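Jarnora Head Kit, three weeks of use

I bought the Jarnora kit in April, after my old way of collecting demonstrations became too slow. Before it I used a leader arm on the desk, which I moved by hand while the robot copied me. The leader arm is a good tool, but for small things with two hands I was always fighting with it. With the Jarnora you wear the camera on the head, do the task with your own bare hands, and the software makes hand tracks that a two-arm robot can learn from. That is the promise, and in this review I write how much of it I got.

In the box there is a headband, the camera with a short cable, a recorder that goes on the belt, and a printed sheet for calibration. The headband is comfortable for one hour. After that I feel it on the forehead, and I take a break. The camera tilts on a small screw, and this screw is my first complaint. It becomes loose when you look down many times, and then the hands slide slowly out of the view without any warning. I lost a full morning in this way. Now I check the tilt after each ten episodes.

Calibration takes four minutes if the light is even. You hold the sheet flat and turn your head slowly. The manual asks you to repeat it every day, and I agree, the tracks were clearly worse on the day when I skipped it.

For the test I chose desk tasks with small objects: opening and closing a marker, putting pens into a plastic box, folding a cloth, plugging in a charger. The marker was the most useful one, because the fingers cover the object and also cover each other. If a kit can follow this, it can follow most things on a desk.

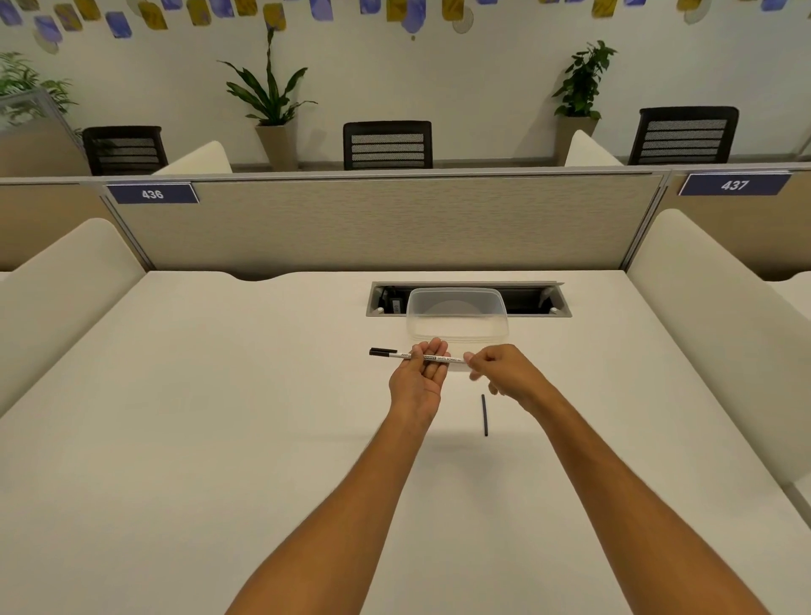

Page last changed: 5th June

With the marker held between both hands, like in the picture, the fingertips of the pinching hand were tracked well. The other hand, when the palm is up and the fingers are curled, gave more trouble. The software sometimes exchanged the ring finger and the little finger for a few moments. You can correct it in the editor, but the editor is slow and has no undo for more than one step. I hope they repair this soon.

White things on a white desk are also not easy for it. A slim white marker is found late, and a transparent box is sometimes not found at all. I tried a dark cloth under the objects and the result was better, but then the robot also learned with a dark cloth, so I stopped doing this.

I recorded 91 episodes of the marker task. After cleaning, 62 were good enough for training. With the leader arm I keep a bigger part of what I record, but I record much slower, so in the end the head kit gives me more data for the same afternoon. My hands are also less tired.

What you do not get is force. The kit sees that I pull the cap, but it does not know how hard. For the cap this matters, and I had to add a short session with the leader arm so that the robot could learn the grip. Alvar Lunde, who shares the robot with me, used only the head recordings for folding the cloth and he was satisfied with them.

The export works with Rinier without any changes. For Bondo I had to write a small script to turn the wrist axes, and the support answered my question about it in two days, politely and with a correct answer.

The price is 2,000 with the recorder included. For a hobby it is too much. For a small group who needs many demonstrations with two hands, I think it is fair, if you already own a robot with two arms and have some patience with the editor.

I give it 4 from 5. The missing point is for the tilt screw and the undo. I will keep the kit, and I keep the leader arm too, for everything that must be pulled or pressed.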